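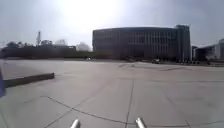
Chapter 5
Where Do Good Examples Come From?

When I started out with mobile robots, I thought the learning part would eat up my time. I'd collect some driving in the morning, train something after lunch, and spend the rest of the week being clever. Well, no! The Sotcombe runs, which we'll use all through this chapter, gave me 3704 short clips, and my first model still had no idea what to do near a curb.

The trouble was me. I love open pavement (who doesn't? you push the stick forward and off you go), so most of my clips showed a robot rolling straight ahead over flat concrete. A model that learns from examples will copy whatever you do most, and what I did most was nothing very interesting.

So in this chapter we're going to slow down and talk about the driving itself. Think about a big paved area with the sun hanging in front of you. A crack in the slabs, a sealed joint and the edge of a step can all look like dark lines from a low viewpoint. You know which one you can drive over – the model doesn't, unless your examples show it. The glare matters too. If every run you record has the sun behind you, expect a rough time the first day you turn around.

We'll work with two sets of recordings. The first is Sotcombe, flaws and all. The second is Plillovent, which I drove later with a written plan next to me, and I think you'll feel the difference within minutes of scrolling through it.

5.1 Before You Drive

Pick a stretch of ground and walk it first. Write down every place where you'd slow down, turn or stop if you were steering. That list is your first plan, and in the next section we'll turn it into routes.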